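Stimar Family Resource Office
Household Tips for School Families: Keeping Belongings, Papers and Mornings in Order
By Kendra MacLeod, Office of Family and Student Services
Updated June

This site uses cookies to remember your language and school selection. By continuing to browse, you accept our cookie policy.

The Family Resource Office prepares this page for households with children enrolled in Canville schools. The tips concern the part of the school day that takes place at home: packing bags, marking clothing, storing papers and caring for lunch containers. They are offered as suggestions. Where a school has its own written rule, the school's rule applies.

Last year the front offices in the district logged 2129 items of unclaimed property. Of these, 393 were lunch containers or water bottles, and 283 carried a name that could still be read. Items with a readable name were returned, in most cases, within the same school week.

Marking clothing

Use a laundry-safe marker on the care tag of coats, sweatshirts and gym clothes. Write the last name first, followed by the first initial. Let the ink dry fully before folding the garment, and renew the marking at the start of each term.

Dark care tags do not take marker well. Sew or iron a short strip of white cotton tape inside the collar and write on the tape. Iron-on tape should be pressed with a dry iron and left to cool before it is touched. For knit hats and gloves, a sewn strip holds better than an iron-on one.

Families who expect to hand clothing down to a younger child may wish to mark only the last name. A home telephone number is acceptable. Please do not write a home address on the outside of any item.

Marking bottles and containers

Wash the surface with dish soap, rinse it and dry it before applying a label. Place the label on the body of the container and a second label on the lid, as the two are often separated at lunch. Labels should be pressed down firmly from the center outward and left for a full day before the first wash.

Permanent marker on hard plastic will fade after repeated washing. A strip of clear packing tape over the writing will extend its life by several weeks. Old label adhesive can be removed with a little cooking oil, left on for ten minutes and then washed away with hot, soapy water.

Caring for lunch containers

Empty and rinse containers the same afternoon. A container that has spent a weekend in a backpack should be soaked in warm water with one tablespoon of baking soda for each quart, then washed as usual. Remove any rubber gasket from the lid and clean the groove with a soft brush. Gaskets must be dry before they are put back.

Tomato sauce stains on plastic will often lighten if the container is left open in direct sunlight for an afternoon. Scratched or cloudy containers may be kept for crayons, game pieces and other dry goods.

Insulated bags should be wiped inside with a damp cloth and left unzipped overnight. Do not place them in a clothes dryer.
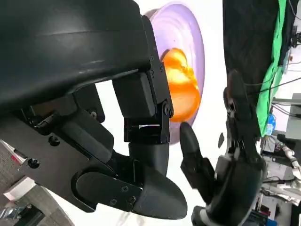
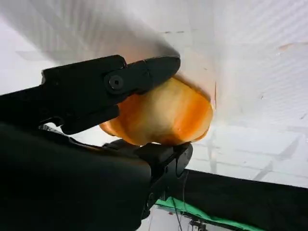 Organizing school papers at home

Select one place in the home for papers that require a signature. A wall pocket near the door or a tray on the kitchen counter is sufficient. Papers that do not require a signature should go elsewhere, so that the tray is never more than a few sheets deep.

Each evening, the adult responsible should sign what can be signed and return it to the child's folder at once. Forms that need further information, such as an immunization date or a policy number, should be clipped together at the front of the tray with a note of the due date written in the upper corner.

At the end of each marking period, sort the remaining papers. Keep report cards, attendance letters, health records and any letter concerning placement or support services. Artwork and essays may be kept in a flat box under a bed. One box for each child, emptied and reviewed each June, is enough for most households.

Preparing a morning station

A morning station is a small area beside the door where everything needed for the day is gathered the night before. It requires a hook for each person at a height that person can reach, a mat or low shelf for shoes, and a shallow basket for keys and bus passes.

1. Check the weather forecast after dinner and hang the correct coat.
2. Place the packed backpack beneath the coat.
3. Put musical instruments, gym bags and library books next to the backpack.
4. Leave a note on the refrigerator door if a packed lunch is to be collected from it.
5. Plug in any school-issued device in the same outlet each night, away from beds and soft furniture.

Hooks mounted in drywall should be set in anchors rated for the load. A full middle school backpack is heavier than it looks, and an adhesive hook will rarely hold one through the winter.

Cleaning a backpack

Empty every pocket and shake the bag outdoors. Check the care tag. Most unlined fabric bags may be turned inside out and washed by hand in cool water with a small amount of mild detergent. Scrub the base and the shoulder straps with a soft brush, rinse twice and hang the bag upside down to dry with all zippers open.

A zipper that sticks may be eased with the tip of a graphite pencil or a little plain candle wax rubbed along both sides of the teeth. Wipe off the excess before closing the bag. Ink stains should be blotted with rubbing alcohol on a clean cloth, after a test on an inside seam.

House keys

Children who let themselves in after school should carry the key on a cord clipped inside an inner pocket. The key should bear no name, address or apartment number. A spare may be left with a trusted neighbor. Practice with the lock on an afternoon when an adult is at home, including what the child should do if the key is missing or the door is found open.

Unclaimed property

Items found on school grounds are held in the front office until the end of the month and then moved to the Dronalgate building, Room 1854. Families may visit between 3:30 p.m. and 5:00 p.m. on school days. Please bring a description of the item, including its size and any marking. Eyeglasses, keys and medical devices are kept separately and released only to a parent or guardian.

Items that remain at the close of the school year are laundered and offered to district families without charge.

Receive household tips and school notices by email. Enter your address to subscribe to the Family Resource newsletter. You may unsubscribe at any time.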